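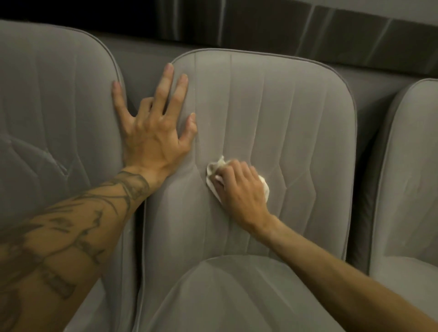 4. Recording the wiping demonstrations

Section 3 left you with a charged head camera and a working clock sync. This section covers the part that takes all afternoon. The Arnotari method learns contact wiping on soft, stitched surfaces from head-camera video of people doing it by hand, and the policy will copy whatever your people do, including the things they would rather it didn't.

Before you start

Each surface needs 54 demonstrations. We tried 100 and the policy got no better, though the demonstrators got noticeably worse. Use dry tissue for the base set. Damp cloth is a separate task with its own folder (see Section 6).

4.1 Set up the session

1. Open Edeo and choose New Session, then Soft Surface.
2. Enter a surface name. "Grey seat" was fine until we had four of them. Add the room and the row.
3. Put on the head camera and tighten the strap until it is mildly annoying. If it is comfortable, it will slip.
4. Look down at the work area and check the preview. Both hands should show from the wrist forward, with the whole of the panel you plan to wipe.
5. Roll sleeves above the elbow. The hand tracker copes well with bare arms and tattoos. It copes badly with loose cuffs, which it takes for a third hand.

4.2 Record one demonstration

1. Stand so that you can reach the panel without leaning on the furniture.
2. Hold both hands open in view until Edeo beeps.
3. Place the bracing hand first, fingers spread, near an upper corner of the backrest. It may touch the next seat. Most people do this without being asked, and the model needs to see it.
4. Crumple the tissue into a loose wad. Don't fold it into a neat pad. The robot will never be handed a neat pad.
5. Press, then wipe along the stitching where it runs straight. Where it changes direction, slow down and keep pressing.
6. Lift the tissue clear, show both open hands again, and wait for the second beep.

Note: Blotting and wiping go under the same label. An earlier release split them, and our labelers disagreed with one another and, after lunch, with themselves.

Caution: Do not pick lint off by hand between the beeps. One session taught the Ulberg arm to stop partway through every wipe and pinch at thin air. It was very good at it.

4.3 Check before you upload

1. Play every recording at double speed. Reject any in which the wiping hand is out of view for more than 7 frames in a row.
2. Look for color shifts. Velvety fabric changes shade when the pile is brushed the other way, and the spot detector may report this as a stain. Mark such areas as Pile, not Dirt.
3. Confirm that the contact track rises when the tissue meets the fabric. If the line is flat, the sync has gone again. Return to Section 3, with our sympathy.
4. Press Upload and leave the laptop lid open. Closing it cancels the transfer and reports success.

4.4 What to expect

On the Mercado bench, a policy trained on a full set kept contact through the zigzag stitching in all but 13 of 100 trials. Most of those misses came at the raised piping, where the arm treated the edge of the seat as the end of the world and stopped. Adding demonstrations that start at the piping and move inward helps a little. We recommend making 7 of your 54 that way.

Results on leather are not reported here because they were embarrassing.

If the arm presses but does not move, lower the contact gain one step and repeat the trial. If it moves but does not press, see Section 5.2, Waving.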